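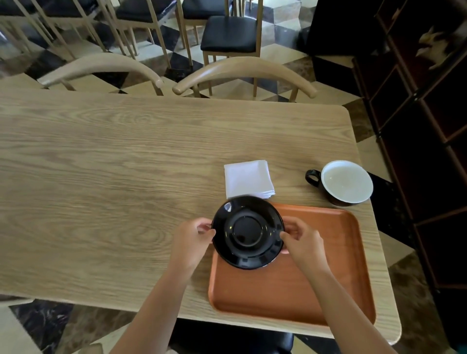 Photo: Pirmin Zürcher

Does the stamp still mean anything?

Zatholm's pottery fair closed in October with 493 stalls' worth of applications and one word on every poster: handmade. I have my doubts. The fair's rules let a seller use it for anything "finished by hand," and by that measure a sticker would do. Aller, a shop in Drenport, was asking 12 dollars for a mug and calling it studio work. Maybe it is. I asked which studio and got a leaflet about clay.

Turning a piece over to look for a maker's mark is the usual advice. Fine, but a mark only tells you that somebody owns a stamp. The organizers say they will "review the wording" before next year's fair. They said the same last year, and the posters came back unchanged.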